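Teltedeck Home Forum > Laundry & Utility > Dark gray front loader, shows everything
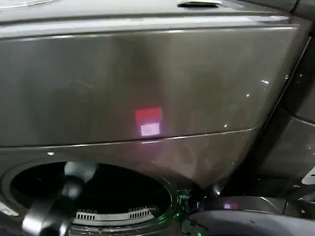
How often should you clean the lint filter on a dryer?
After every load, and wash the screen with dish soap every couple of months if you use dryer sheets.

bakker_basement wrote:
OK, that's the sticky answer and I've read it. My question is about the finish. The store guy told me the dark gray glossy front "hides dirt better than white." I've had mine since December and I don't believe him. Every lamp in the room shows up in it. Is there a product that works or am I stuck with a rag?

mneagu457 wrote:
Stuck with a rag. Damp microfiber, then a dry one. Anybody selling you a special spray for painted metal is selling you window cleaner with a new label.

Kultis_Fan wrote:
Disagree. I use the Trendovley appliance polish on my washer and it's been great, two coats and fingerprints wipe right off. Cost me $16.28 with shipping.

mneagu457 wrote:
Fingerprints wipe right off mine too and I paid nothing. Did you do half the door with it and half without? Didn't think so.

Kultis_Fan wrote:
No I did not run a lab test on my washer. It looks better. I have eyes.

bakker_basement wrote:
Does it leave a film? That's my worry. Glossy stuff plus wax plus lint in the air sounds like a mess.

Kultis_Fan wrote:
A little, if you put too much on. Buff it.

sudsy_ed wrote:
So it leaves a film.

For what it's worth the curved front is the part I'd complain about. Flat panels you can wipe in one pass. On a curved one the streaks only show from certain angles, so you think you're done, you come back at 9 at night with the overhead on and there they are. Also get into that seam under the top panel with an old toothbrush. Gray lint on gray metal, you won't see it until it's packed in there.

mneagu457 wrote:
Seam, yes. And the handle slot up top if yours has one like that. Mine was disgusting.

bakker_basement wrote:
What about the slotted white piece down inside the opening? Manual says "wipe as needed" — very helpful.

sudsy_ed wrote:
Vacuum with the brush end. I'd do it once a month, but I have two dogs. Don't poke at it with a screwdriver like my brother-in-law did.

Kultis_Fan wrote:
Once a month seems like a lot. I've done mine maybe twice ever and clothes come out dry.

mneagu457 wrote:
Dry in how long, though? You polish the outside and skip the vents. I rest my case.
— Margareta Neagu

bakker_basement wrote:
Going with the rag. If I'm still seeing streaks in a month I'll try the polish on the side panel first, where it faces the wall.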